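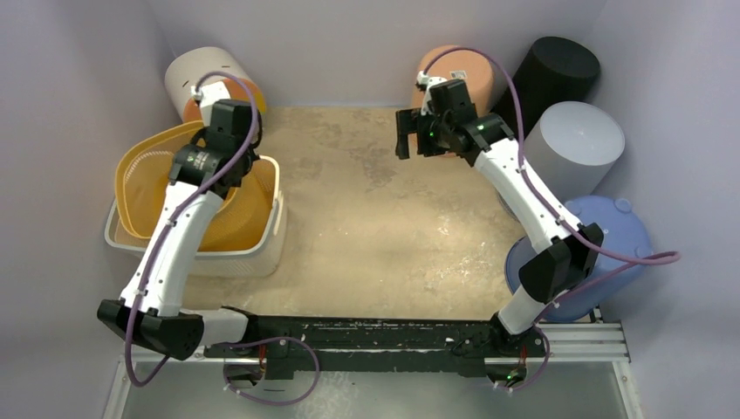
Feb 11, 2021: cable rules and the floor check

Spent most of the morning on the written rules for the two-arm cell. Berwyn wants them on one side of paper by the end of the month, and my draft ran to four. Cut the whole part on training, as Meinir has that in her own document anyway.

Cables first. The rule now says each purple cable is clipped at the top of the gripper, tied along the white links, and left with a loop big enough for the full turn of the wrist. Cadi asked what "big enough" means, fair question. We moved the joints by hand with the power off and settled on 40 mm of spare at the tightest point. Zip ties to be snug but still able to slide under a thumb. Tails trimmed flush, no sharp ends.

The loops under the mounting bar took longer. Ynyr would like them in a tray. I would like that too, but Plunedach quoted us for one in the autumn and it was turned down. For now the rule is that they may hang, provided nothing is stored beneath them and they are looked at before each shift.

Then the floor. The middle stays clear until a run is set up, and the tubs and baskets go to the back and sides. Efa thinks containers should come out altogether between runs. She may be right, but there are 47 items on the Brollico list and the shelf holds 25, so it won't happen this month. I wrote "kept out of the centre" and put her point in the notes.

Speed limits unchanged. Anyone reaching in has to stop both arms, including the one on the far side. This was in the old rules but split over two paragraphs, and Berwyn had read it as meaning the nearer arm only. Now a single sentence, near the top.

Scuffs on the bar: cosmetic, no action. Added a line saying to report anything deep enough to catch a fingernail.

Sent the draft to Hayat at Jullgate after lunch. No answer yet. Still to do: the inspection sheet, which needs a column for initials, and a decision on how long we keep the old sheets. Cadi says until May. I have put that in pencil.

Home by six. Rain.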